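Über uns

Fluveo prüft und überholt Fernbedienungen und kleine Handgeräte mit Batteriefach. Mehr machen wir nicht, und wir finden, dass das reicht. Wer auf Seiten wie dieser nach Leidenschaft, Vision und einer Gründung in der Garage sucht, wird enttäuscht sein. Wir haben als Büro für Produkttexte angefangen, haben Bedienungsanleitungen geschrieben und uns darüber geärgert, wie oft in diesen Anleitungen der Satz "Wenden Sie sich an den Kundendienst" stand, wo ein Blick ins Batteriefach genügt hätte.

Inzwischen bekommen wir Geräte von Hotels, Spielhallen und zwei Schulen, dazu Einzelstücke von Privatleuten. Die meisten werden mit dem Vermerk "defekt" eingeschickt. Wir glauben diesem Vermerk grundsätzlich nicht. Er bedeutet meistens, dass jemand auf eine Taste gedrückt hat und nichts passiert ist. Das kann vieles heißen -- eine leere Zelle, eine verkehrt eingelegte Zelle, ein verbogener Kontakt, manchmal auch einen Schaden.

Also kommt zuerst der Deckel ab, dann kommen die Batterien heraus. Deckel und Zellen bleiben neben dem Gerät liegen, zu dem sie gehören. Klingt selbstverständlich, ist aber nach unserer Erfahrung der Punkt, an dem in anderen Werkstätten die meisten Teile verschwinden. 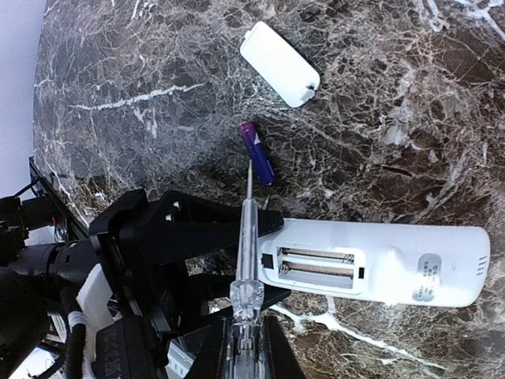 Gutes Werkzeug für diese Arbeit ist billiger, als der Fachhandel einen glauben lassen möchte. Wir haben uns einmal ein Öffnungsset mit 35 Teilen aufschwatzen lassen und benutzen davon 3. Ein schlanker Schraubendreher mit durchsichtigem Griff erledigt den Rest, solange man ihn nicht mit Gewalt benutzt. Batteriefächer verzeihen Druck nur an wenigen Stellen, und die Federn gehören nicht dazu.

Skeptisch sind wir auch gegenüber Wundermitteln. Kontaktspray, Radiergummi, Essig, Alufolie unter der Feder: Wir haben alles ausprobiert. Manches hilft kurz. Alufolie verwenden wir nicht und raten davon ab, auch wenn sie in jedem zweiten Forum empfohlen wird. Ein Kontakt, der nur mit Folie funktioniert, funktioniert nicht. 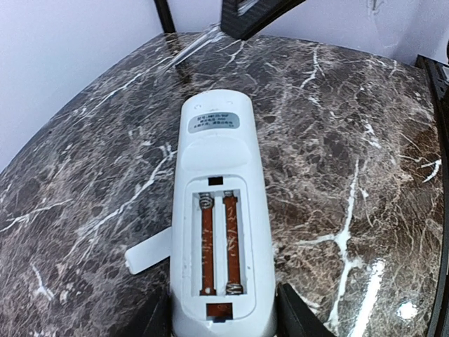

Fluveo -- Abteilung Batteriefach und Kontakte

Die Abteilung besteht aus acht Leuten, von denen sechs in Teilzeit arbeiten. Sie ist zugleich die größte im Haus; daneben gibt es nur noch den Versand und das Büro. Bei uns wird jedes Gerät erst von hinten angesehen. Sitzen die Federn gerade? Liegen sie einander versetzt gegenüber, wie es bei zwei Zellen in Reihe üblich ist? Rastet der Deckel ein, oder hält er bloß aus Gewohnheit? Die Vorderseite mit den Tasten interessiert uns erst danach.

Was wir finden, tragen wir in Skudeck ein, unsere Auftragsliste. Skudeck ist langsam und hässlich, und wir haben uns mehrmals Nachfolger vorführen lassen. Keiner davon konnte etwas, das wir vermisst hätten. Das Etikett auf der Rückseite schreiben wir von Hand ab, soweit man es lesen kann. Ist es nicht lesbar, steht in der Liste "nicht lesbar". Geraten wird nicht.

Für größere Posten arbeiten wir mit dem Zwischenhändler Zalent zusammen, der die Geräte einsammelt und zurückbringt. Auch dort mussten wir erst durchsetzen, dass die Deckel nicht gesammelt in einer Tüte geliefert werden. Ähnlich aussehende Deckel passen eben nicht immer.

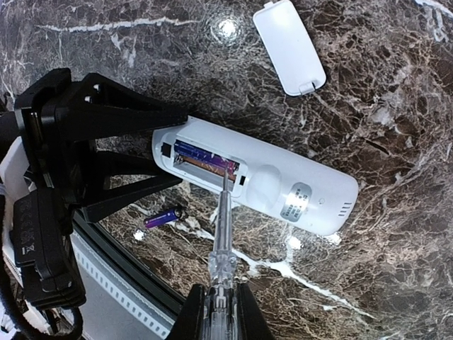
Beim Herausnehmen der Zellen setzen wir am Ende an und hebeln flach, ohne gegen die Wand des Fachs zu drücken. Zwei verschiedene Batterien in einem Gerät nehmen wir immer heraus und ersetzen sie durch ein gleiches Paar. Über diesen Posten auf der Rechnung wird öfter gestritten als über alle anderen. Wir bleiben dabei.

Eine Erfolgsquote veröffentlichen wir nicht. Solche Zahlen hängen davon ab, was man als Erfolg zählt, und wir haben noch keine gesehen, der wir getraut hätten. Sie bekommen von uns einen kurzen Befund in ganzen Sätzen. Wenn sich die Reparatur nicht lohnt, steht das darin.

Einsendungen bitte mit Deckel und ohne lose Zellen im Karton. Unsere Annahme ist im Juni wegen Inventur geschlossen.

Stand: 29. April 2020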